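So the cushions. I said back in August that I'd get the sitting room sorted before the weather turned, and I have very nearly managed it, if you don't look behind the door.

It started because Aparecida came for Sunday lunch and had to eat it perched on the arm of the sofa. We own plenty of seats, it's just that every one of them had something on it! Magazines, the ironing, a box of Christmas lights I'd got down for reasons I can't remember. So on Monday I put the radio on, made a big pot of tea and hauled the lot into the middle of the floor.

I love that teal floor, by the way. Rogério thought it would be like living in a swimming baths and kept saying so right up until it was finished, and now he tells visitors it was his idea. It does show every crumb though, and you'd be amazed what comes out of a sofa when you have all the covers off (a teaspoon, two pens, a birthday card for Genivaldo that I'd sworn blind I'd posted).

The covers went through the wash in two loads and the plain ones came up lovely. The green one has shrunk. It'll go back on if I sit on the zip, but I don't fancy doing that every time, so it may be retiring to the spare room.

Then there's the cream one with the gold leafy pattern, my favourite and the most useless of the bunch. It's a proper padded block of a thing, the gold catches the light beautifully in the evening, and it goes with nothing else we own. I paid 72 pounds for it, which I have only just admitted to Rogério.
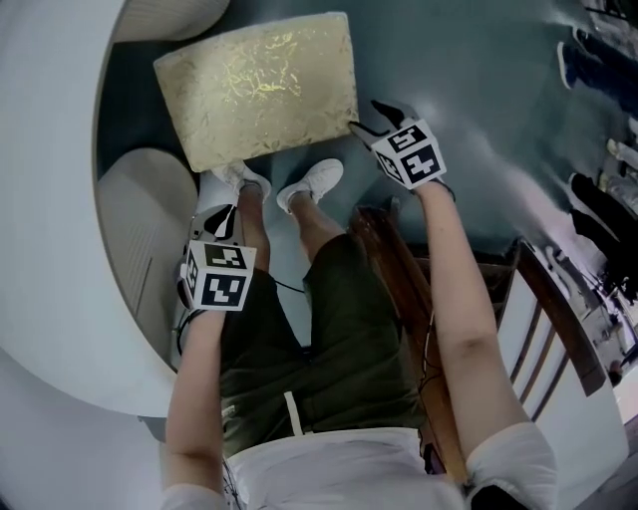
I've tried it by the window, where it looked lost, and next to the bookcase, where I fell over it twice before supper. Aparecida reckons it wants a dark rug under it. She may be right, but rugs cost money and I've already confessed to the 72 pounds, so for now it's staying on the floor where people can put their feet near it and tell me how nice it is.

Next up is the cupboard under the stairs. If anyone wants some Christmas lights, half of them work.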